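Search this site Enter keywords Go

Unit 4. From a chess move to a motion of the arm

Course notes, Amra Lazarević

In the previous unit we treated the arm as a chain of joints and solved the inverse kinematics for one target point. Now we put this solver inside a complete program that plays a game. The program has four processes: the chess engine, the board model, the motion planner and the gripper controller. They exchange short text messages, and you can read all of them in the log window of Uvach, our message viewer.

4.1 Coordinates

The engine gives a move as two squares, for example "g8f6". The planner does not know what a square is. It needs a point in the base frame of the robot. For this we keep one transformation, computed from the four outer corners of the board. You touch each corner with the closed gripper, store the joint angles, and the calibration script computes the rest. Do this again each time the board was moved, even if it was moved only a little.

The script prints the remaining error for every corner. If one corner is much worse than the other three, you probably touched it at a wrong point. Repeat this corner only. If all four are bad, check first that the joint zero positions are loaded.

4.2 The pick cycle

Each pick is divided into states: APPROACH, DESCEND, CLOSE, LIFT. In APPROACH the gripper goes to a point high above the square, and the path is planned in joint space. In DESCEND we want a straight vertical line, so the planner changes to Cartesian space and solves the inverse kinematics at 20 points along the line. The tall pieces decide the height of the approach point. A king must pass under the gripper when the arm travels over it with a pawn in its fingers, so we add the height of the carried piece too. Many students forget this second term.
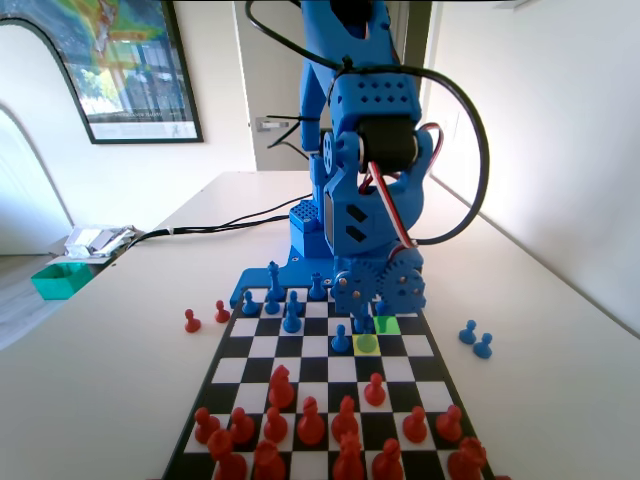
Zyanya Mendoza asked in the forum why we do not plan the whole pick in Cartesian space, as the code would then be shorter and there would be only one planner to test.

It is a fair question. The answer is that a straight line between two far squares can pass close to a singularity, and there the joint speeds become very large. In joint space this problem does not appear, but we lose the control over the exact path. High above the board we do not need this control. Near the pieces we do.

4.3 Captures

A capture is two pick cycles. First the captured piece is taken off the board, then the attacking piece is moved. The order is fixed in the file captures.py and you should not change it. The places for captured pieces are a list of points beside the board, given in the same frame as the squares. The board model remembers which of them are already used.

Castling is also two cycles. En passant is the case where the captured piece does not stand on the target square, and the version in the repository does not handle it correctly. This is left for you as exercise 3.

4.4 Exercises

1. Start the simulator on port 3282 and run the test game with 10 moves. Save the log and mark in it where each state begins.

2. Lower the approach height in steps until the simulator reports a collision. Which move fails first, and which term in the height formula explains it?

3. Correct the en passant case. Write the test before you write the code.

4. Change the number of points in DESCEND and plot the largest deviation from the vertical line. With few points the path of the gripper bends between them. Explain the direction in which it bends.

Solutions go to the course folder as one archive, before the December break. Please put your name also inside the files.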